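I'd been told to ring twice and then wait, because Yolotzin Escobedo is usually up a ladder. She was, too. When she finally opened the door she had dust all down one sleeve and a ledger under her arm, and she'd started talking about trams before I'd got my coat off.

Yolotzin has spent the best part of nine years piecing together the story of Bukudeo, the old mill district down by the canal, and in particular the Georgiou biscuit works, which once employed half the streets round there. I grew up a short walk away and knew next to nothing about it (sorry, Gran).

"People remember the smell," she says. "Everybody I talk to starts with the smell. Ginger in the mornings, and something burnt by four o'clock."

She puts the kettle on and goes straight into the numbers, which she clearly loves. In its best year the works had 646 people on the wage books, and the district had a population of 3,832. "So you can see what happened when the ovens went out. It wasn't only the bakers. It was the carters, the box makers, the woman who sold pies at the gate."

I ask how she got hold of the wage books and she laughs so much she has to put her mug down.

"They were in a coal shed! A man rang me up and said, do you want these, they're going to the tip in the morning. I went round in my slippers."

We'd moved over to the big table by then and stayed there for most of the afternoon.
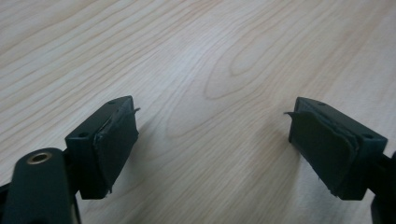
The table at Yolotzin's, where we did most of our talking.

The trams come up again, of course. The line out to Bukudeo was supposed to bring in 1,000 passengers a day, and the council of the time borrowed heavily to build it. Yolotzin has read every letter the local paper printed on the subject and she can do the voices.

"There was one chap who wrote in every September to complain about the bell. Same letter, more or less, for eleven years. I'm very fond of him."

Did the line ever pay its way? "Never. But ask anyone whose grandparents courted on it and they'll tell you it was worth every penny."

Her book is nearly done. It's called Ukus, after the lane that ran behind the ovens, and she's had 4,000 words cut from the chapter on strikes, which she's still cross about. I get the full 4,000 words out loud, I think, and I didn't mind a bit.

The launch will be at Hostico, the café in the old tram shed, at seven in the evening. She's promised ginger biscuits made to the Georgiou recipe, though she's had two goes at it already and wasn't happy with either.

"Too soft," she says, and goes off to find me the strike photographs.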